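Der Flur ist dran (und ich freue mich wie ein Kind)

2020-03-18

Wer hier schon länger mitliest, weiß, dass ich seit dem Einzug um unseren Flur herumgeschlichen bin wie die Katze um die Badewanne. Küche fertig, Schlafzimmer fertig, sogar die Abstellkammer hat inzwischen ordentliche Regale. Nur der Flur sah aus wie am ersten Tag: Raufaser in Schichten, eine Lampe, die mehr brummt als leuchtet, und Türen, auf denen so viel Lack lag, dass die Profile nur noch zu ahnen waren. Letzte Woche habe ich angefangen. Und was soll ich sagen, ich bin hin und weg!

Los ging es mit der Tür zum Wohnzimmer. Ich wollte eigentlich nur anschleifen und überlackieren, weiß auf weiß, ein Nachmittag Arbeit. Dann habe ich an der Unterkante mit dem Spachtel ein bisschen gekratzt, aus reiner Neugier, und da löste sich ein Streifen Lack so lang wie mein Unterarm. Darunter cremefarben, darunter ein Grün wie in einem alten Krankenhaus, darunter Braun, und ganz unten Kiefer. Richtig schöne Kiefer, mit Ästen und allem. Von da an war an Überlackieren nicht mehr zu denken.

Ich habe die Tür also ausgehängt (schwerer als gedacht, bitte nicht allein machen, mein Rücken lässt grüßen) und auf zwei Böcke im Hof gelegt. Gearbeitet habe ich mit Heißluft und einem gezogenen Farbschaber, den mir Vimala Pai aus dem zweiten Stock geliehen hat. Vimala hat vor ein paar Jahren alle ihre Fenster selbst gemacht und konnte mir am Küchentisch mehr beibringen als sämtliche Videos, die ich mir vorher angesehen hatte. Ihr wichtigster Tipp: erst flach liegende Flächen, dann die Profile, und den Schaber nach jeder Bahn abziehen. Seitdem geht es doppelt so schnell.

Weil einige von euch sicher danach fragen: Bei alten Anstrichen bitte vorher an Blei denken. Es gibt Testsets, die kosten nicht viel, und eine ordentliche Maske mit passendem Filter gehört sowieso dazu. Trocken schleifen würde ich solche Schichten auf keinen Fall. Bei mir war der Test negativ, die Maske habe ich trotzdem aufbehalten, und abends sah ich aus wie ein Waschbär.

Die Beschläge

Das eigentliche Abenteuer waren die Beschläge. Ich hatte sie für billiges Blech gehalten, irgendwann mal mitlackiert, Schlitzschrauben komplett zugekleistert. Nach einer Nacht im warmen Seifenwasser (alter Topf, der nie wieder in die Küche kommt!) ließ sich der Lack mit einer Bürste abschieben, und zum Vorschein kam Messing. Massiv! Ich habe im Bad laut gejubelt und das halbe Haus geweckt.

Was ich dabei gelernt habe: Ein Türschloss ist ein herrlich einfaches Ding. Ich hatte mir nie überlegt, was zwischen Klinke und Falle passiert. Man schraubt den Deckel ab und sieht eine Nuss, eine Feder, einen Riegel, und wenn man den Vierkant dreht, versteht man alles auf einen Blick. Bei unserem war die Feder müde und das Fett zu einer Art Bernstein geworden. Ausgewaschen, neu gefettet, Feder ersetzt, fertig. Die Ersatzfeder kam von Eichhorn, dem kleinen Eisenwarenladen hinter dem Markt. Der Herr an der Theke hat nur kurz auf das alte Stück geschaut und ist in den Keller verschwunden. Geht da hin, solange es solche Läden gibt. Ich bin mit der Feder, einer Tüte Messingschrauben und einem Töpfchen Wachs wieder rausgekommen und war glücklicher als nach jedem Möbelhausbesuch.

Kleiner Fehler, damit ihr ihn nicht wiederholt: Ich habe die Schrauben der beiden Rosetten zusammen in ein Glas geworfen. Sie sahen gleich aus. Waren sie aber nicht, die von innen sind ein Stück länger. Also bitte Tütchen nehmen und draufschreiben, wo sie hingehören. Beim zweiten Türblatt habe ich mich daran gehalten und beim Zusammenbauen kein einziges Mal geflucht.

Knauf oder Klinke?

Mit Balakrishnan Krishnan, meinem alten Studienfreund und inzwischen Tischler, streite ich darüber seit Tagen per Telefon. Er ist klar für Klinken, überall und immer: Ellenbogen drauf, Tür auf, auch mit zwei Einkaufstaschen. Ich dagegen bin vernarrt in Knäufe. Ein Knauf liegt in der Hand, er drängt sich nicht auf, und auf einer Holztür sieht er einfach gut aus. Klar, mit nassen Händen ist er eine Zumutung, das gebe ich zu. Fürs Bad bleibt deshalb die Klinke, für die Kammer am Ende des Flurs wird es ein Knauf. Damit können wir beide leben (er etwas schlechter als ich).

Nun zur Farbe. Ursprünglich sollte der Flur hell werden, so ein gebrochenes Weiß, wie man es eben macht. Aber ein Flur ohne Fenster wird durch Weiß nicht hell, er wird grau. Das habe ich drei Probeanstriche lang nicht wahrhaben wollen. Dann habe ich bei Kosmont eine Farbkarte mitgenommen, auf der sage und schreibe 1.024 Töne sind, und bin beim Blättern immer wieder bei den Blautönen gelandet. Kräftiges, sattes Blau, kein Taubenblau, kein Rauchblau. Neben dem warmen Holz der freigelegten Türen fängt so ein Blau richtig an zu glühen. Ich habe ein Stück Karton gestrichen, neben die Zarge gehalten und wusste sofort: Das wird es.

Für den Boden hatte ich mir bei Holtex Dielenmuster schicken lassen, geölt und gewachst. Gewachst fasst sich toller an, geölt lässt sich besser ausbessern. Im Flur, wo alle mit Straßenschuhen durchlaufen, gewinnt Öl. Das Budget für den gesamten Kleinkram, also Öl, Wachs, Pinsel, Schrauben und Abdeckpapier, liegt bei 200 Euro, und bis jetzt halte ich es ein. Fragt mich im nächsten Beitrag noch einmal!

Überhaupt, Oberflächen. Ich ertappe mich dabei, dass ich überall nur noch Materialien sehe. Beim Warten beim Bäcker streichle ich die Theke. Im Treppenhaus gucke ich, wie die Fugen laufen. Neulich stand ich so lange vor einem Granitsockel, dass mich eine Dame gefragt hat, ob mir schlecht sei. Aber es macht so viel Spaß, wenn man erst mal anfängt hinzuschauen! Glatt neben rau, warm neben kühl, ein Ton, der allein langweilig wäre und neben einem anderen plötzlich singt.

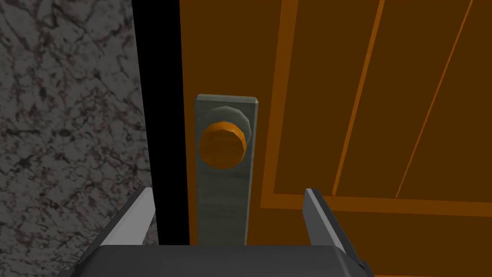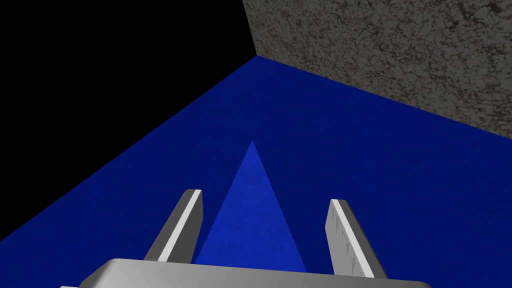
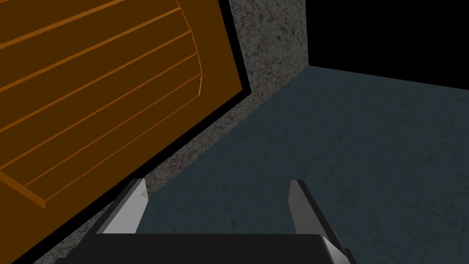
Gerendert: zuerst Holztür mit Knauf, dann ganz viel Blau, zuletzt orangefarbene Bretter neben grau gesprenkeltem Stein.

Wie geht es weiter? Die Wohnzimmertür hängt wieder, noch ohne Öl, weil ich den Kitt an einer Füllung ausgebessert habe und der in Ruhe durchtrocknen soll. Die Küchentür liegt auf den Böcken. Danach kommt die Raufaser runter, davor graut es mir ein bisschen, aber Vimala hat versprochen, mit Spachtel und Kuchen vorbeizukommen. Wenn jemand von euch einen Trick kennt, wie man Lackreste aus ganz feinen Hohlkehlen bekommt, ohne das Holz zu verkratzen: her damit in die Kommentare! Mit dem Zahnarztbesteck vom Flohmarkt klappt es zwar, aber ich sitze pro Tür einen ganzen Abend daran.

Und falls jemand noch einen alten Messingknauf in der Schublade hat, gern mit Macken, ich suche einen für die Kammer. Tausche gegen Marmelade.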